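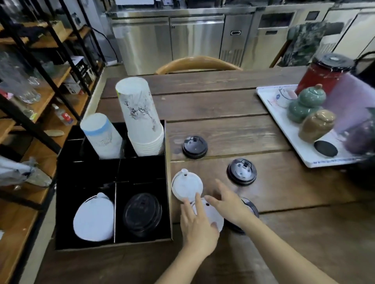
Who can come to the Jodden reading circle?
The circle is open to anyone who wants to read devotional poetry slowly and in company, whether or not they were raised with it. We meet in the hall at Stotport and read one hymn at a time, with a translation beside the original. Tea is served before we start, so the first few minutes go to cups, white lids and black lids, and finding a seat. Please finish your tea before the opening prayer.

Do I need to know the original language?
No. Each verse is chanted once in the original and then read in English. Printed sheets give the sounds in Roman letters. You may chant along or just listen.

How much do you cover in a session?
Usually 4 verses, sometimes 5 if they are short. A session lasts 60 minutes. The commentary takes up most of that time.

Which commentary do you use?
We use the Chiu edition, which has the older prose commentary in full with notes on the grammar. The Temo edition is easier to read but leaves out many of the cross-references. You can bring either one. Verse numbers are the same in both until the sixth section, where Temo counts the closing verse separately.

May I ask questions during the reading?
Please hold them until the verse and its commentary have been read through. Questions on meaning come first. Questions about ritual practice are better put to your own teacher, as customs differ between families and temples.

Are children welcome?
Yes, from age 6, with an adult. Younger children may come for the opening and closing chants.

Is there a fee?
No. Copies of the sheets are free. Books have to be ordered on your own.

What if I miss a session?
Come to the next one. We begin with a short review of the last verse.

Do you meet all year?
We take a break in April and start again with a new set of hymns.

Last updated: March
Shares: 5 | Comments: 4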